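This website uses cookies to improve your experience. By continuing to browse, you accept our use of cookies.

Sorting the Pretend Fruit

Sunday, March 15, 2026

The annual review of the play kitchen in this household has been completed. The contents had not been examined since the move to Tannous, and the fruit bin in particular required attention. Pieces were cleaned first and sorted afterward, in accordance with the method recommended by my sister-in-law, Hiba Dabbas.
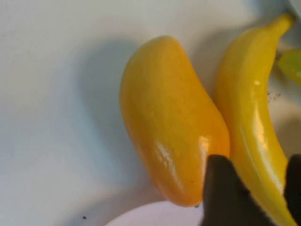

Can play food be washed in the dishwasher?
Hand washing is the safer choice. Warm water, mild dish soap and a soft cloth are sufficient for most pieces, and painted items should not be soaked.

Drying was carried out on towels over a period of two hours. Items with cracks or open seams were set aside for disposal, and 7 pieces were removed from the collection on that basis.
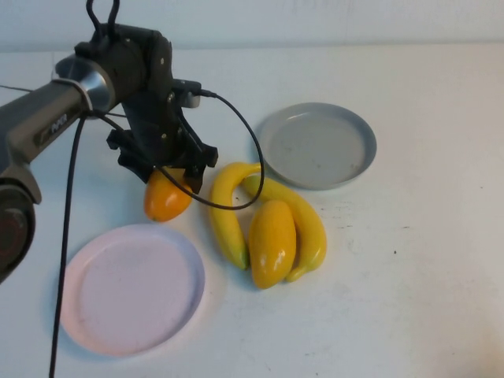 Sorting by kind was adopted this year in place of sorting by size. The earlier system placed large and small items in separate bins, and the children disregarded it entirely. Fruit now has a bin of its own, and a small orange mango belongs with the larger fruit regardless of its dimensions. Vegetables are to be stored on the lower shelf.

Dishes were considered next. The original tea set is no longer complete, and a decision on replacing it has been deferred until April.

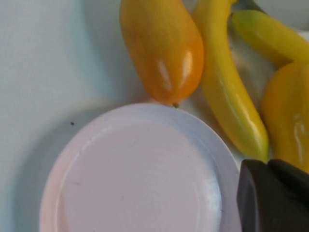 Plates are retained in this household as long as they have no sharp edges. Surface wear is not considered grounds for removal. The round one with the pinkish tint has tiny scratches and will remain in service. Cups without a matching saucer will also be kept, at the request of the younger child.

The discarded pieces have been bagged, and the bins are back in the playroom.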